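Ticket 911 – Thread tension drops during closing stitch
Product: Mikitz suturing arm, control software by Drunon
Status: Open
Opened: Sep 30, 2021

We are trying to find out if the arm can take over the routine stitching on our bench. So far it can't do a full row alone. It stops on stitch 7 with error 544, "slack limit," and waits for an operator.

Tried already: restarted the controller, recalibrated both jaws, lowered the pull speed. Same stop each time.

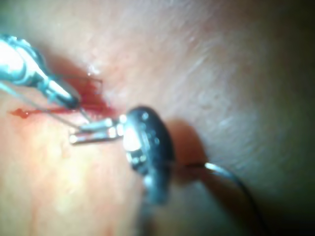
Posted by Morkelano

The thread is taut between the two tools at this point, with the silver jaws close to the skin and the other tip down at the incision. Tension looks fine to me – the error may be a bad reading.

Drunon support asked for the log with the slack limit set to 2000. Will run that next and attach it. Until then an operator finishes every row by hand.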